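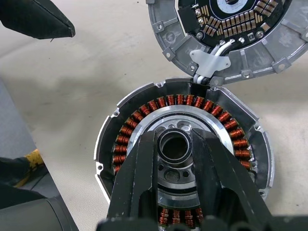
カバーの開いたモーターと、銅のコイル

2024年8月3日

手紙の返事が来ました。

封筒は薄い青で、角が少し折れていました。Cai の学校から、いつものようにまとめて教会に届いて、礼拝のあとに受付の机で受け取りました。私はその場では開けません。家に帰って、手を洗って、お茶をいれてから開けます。子どものころ、祖母が手紙をそのように読んでいたので、私もまねをしています。

このブログを前から読んでくださっている方はご存じだと思いますが、私は Sikivell という文通の活動に参加しています。教会の人と、遠い町の学校に通う子どもが、一対一で手紙を書き合う活動です。お金を送る支援とは別のもので、手紙だけを送ります。切手代と、紙と、時間があれば参加できます。始めたとき、私は日本語にあまり自信がありませんでしたから、断るつもりでした。けれども、相手の子どもたちも日本語を学校で習っている途中だと聞いて、それなら私の日本語でも恥ずかしくないかもしれない、と考え直しました。

それから7年になります。

最初の相手は女の子で、もう卒業しました。今の相手は男の子で、去年から書いています。名前はここには書きません。学校との約束で、子どもの名前や写真はインターネットに出さないことになっています。私もそれが正しいと思います。今日は「彼」と書くことにします。

彼の手紙は、いつも天気から始まります。先生がそう教えているのでしょう。「こちらは雨がふっています。そちらはどうですか。」私も天気から書き始めます。日本の手紙には季節のあいさつという習慣があって、私はこれを覚えるのにとても苦労しました。本を買って、例文をノートに写しました。「向暑の候」という言葉を使って手紙を書いたことがありますが、教会の友人に見せたら、小学生には読めませんよ、と笑われました。そのとおりです。それで「だんだん暑くなってきましたね」に直しました。簡単な言葉で書くほうが、私にとっては難しいです。難しい言葉は辞書にありますが、簡単な言葉をどの順番に置けばいいかは、辞書に書いてありません。

今回の手紙で、彼は質問を三つしていました。一つ目は、好きな果物は何か。二つ目は、日本の教会にも鐘があるか。三つ目は、さびしいときに何をするか、という質問でした。

果物の答えはすぐに書けました。びわです。木からとってすぐのびわの味を、彼が知っているかどうかはわかりませんが、皮のむき方を小さい絵にして付けました。絵は下手です。じゃがいものように見えます。

鐘については、少し調べました。私たちの教会には鐘がありません。建物はもともと事務所だったそうで、塔もありません。礼拝の始まりにはオルガンを弾きます。そのオルガンは低い音の鍵盤が一つ、押すと戻りにくくなっていて、奏楽の人は曲が終わると指でそっと持ち上げます。私はその小さな動きが好きで、鐘の代わりにそのことを書きました。彼が読んでどう思うか、楽しみにしています。

三つ目の質問には、二日かかりました。

さびしいときに何をするか。大人に向けてなら、祈ります、と書けば伝わると思います。実際に私は祈ります。でも、彼が聞いているのは、たぶんもっと手や足のことではないかと思いました。さびしくなったとき、体をどこに置いて、何をするのか。私は日本に来た最初の冬のことを思い出しました。借りた部屋は北向きで、昼でも電気をつけていました。仕事から帰ると話す人がいません。テレビの日本語は速くてわかりません。私はそのころ、夜になると近くの川まで歩いて、橋を渡って、向こう側のパン屋の前で戻ってきました。店はもう閉まっていましたが、中の小さい明かりだけがついていました。その明かりを見て帰ると、よく眠れました。

それで、彼には橋とパン屋の話を書きました。そのあとに、「歩きながら、神さまに短く話しました。文法はまちがっていたと思います」と書きました。祈りの文法を神さまは気になさらないと思いますが、私はまだ少し気にしています。

ここから少し、活動のお金の話を書きます。前に質問のメールをいただいたからです。

Sikivell の手紙は、一人ずつ出さないで、教会でまとめて箱に入れて送ります。前回の送料は2,563円でした。これは参加している人たちで分けて払います。小銭がうまく分かれないので、端数は献金箱の横の空き缶から出します。この缶には「切手」と書いた紙が貼ってあります。前回の箱には、ほかの教会の分も一緒に入れて、189通の手紙が入っていました。送る前に床に並べて、宛名を確かめます。膝が痛くなりますが、私はこの作業が好きです。いろいろな人の字が見られるからです。縦に書く人、横に書く人、封筒の裏に小さい魚の絵をかく人がいます。

中身はもちろん読みません。封はしないで出す決まりで、学校の先生が先に目を通します。それでも私たちは読みません。一度だけ、封筒から押し花が落ちて、どの封筒のものかわからなくなり、みんなで困りました。紫の小さい花でした。結局、色の合いそうな便せんの封筒に入れました。間違っていたら、受け取った子には思いがけない花が届いたことになります。

参加してみたい方のために、私が気をつけていることも書いておきます。決まりとして渡された紙にあることと、私が自分で決めたことが混ざっています。

まず、物を入れないことです。シールや折り紙くらいなら大丈夫ですが、お菓子やお金は入れません。同じ教室の中で、もらえる子ともらえない子ができてしまいます。私は最初の年にこれを知らないで、きれいなえんぴつを入れようとして、止められました。とても恥ずかしかったですが、説明を聞いて納得しました。

次に、返事を急がないことです。箱は年に2回しか出ません。次は三月です。書いた質問の答えが届くころには、自分が何を聞いたか忘れています。私は送る前に手紙を写して、ノートに貼っています。これがないと、彼の「はい、すきです。」という一行が、何のことなのかまったくわかりません。去年は写しを忘れて、今でも彼が何を好きなのかわからないままです。犬だと思いたいです。

それから、信仰の話を書くかどうかです。これは人によって考えが違います。毎回、聖書の言葉を一つ書く人もいます。私は、自分の生活の中に出てきたときだけ書きます。無理に入れると、教科書の最後のページのような手紙になってしまう気がします。ただ、クリスマスとイースターには必ず書きます。去年のイースターには、彼が卵の絵をかいてくれました。卵の中にもう一つ卵がありました。意味は聞いていません。

この活動をほかの人に話すと、「文通で何が変わるのですか」と聞かれることがあります。私はうまく答えられません。学校の屋根が直るわけでも、給食が増えるわけでもありません。屋根のためには別の献金があって、私もできるときに少し出しています。先月、Corance で働いている知り合いと昼ご飯を食べたときにも、同じことを聞かれました。私は日本語で考えて、それから自分の国の言葉で考えて、どちらでもいい答えが見つからず、「郵便受けを見るのが楽しくなります」と言いました。その人は少し黙って、便せんはどこで買うのかと聞きました。駅の裏の文房具屋です、と答えました。

最初の相手だった女の子のことも少し書きます。卒業の前の最後の手紙に、彼女は「わたしは Ultlow に行きます。そこで、はたらきながら、べんきょうします。」と書いていました。Ultlow がどんな町なのか、私は地図でしか知りません。海に近いようです。学校を出ると文通は終わる決まりなので、そのあとのことは何もわかりません。私の祈りのノートには、今も彼女の名前があります。冬には「あたたかい上着がありますように」と書きました。具体的に祈りなさい、と昔、日曜学校の先生に言われたからです。

今の彼の手紙には、天気と質問のほかに、今回はもう一つ書いてありました。最後の行です。漢字が一つだけあって、それは「橋」でも「神」でもなく、私の名前の「琴」でした。封筒にはいつも Suqin Zou とローマ字で書いているので、彼は先生に聞いて漢字を調べたのだと思います。上の「王」が一つ多くて、三つ並んでいました。右に少しはみ出しています。私も子どものとき、自分の名前のこの字がなかなかきれいに書けませんでした。

返事には、そのことも書きました。ありがとう、とてもじょうずに書けています、と。それから、大きく一つ、お手本の字を書きました。直しているように見えないか心配になって、その横に本物の琴の絵もかきました。これは、びわよりは少し上手にかけたと思います。

便せんがなくなりましたので、明日の午後、文房具屋に行きます。青い封筒があれば、それも買うつもりです。

Suqin Zou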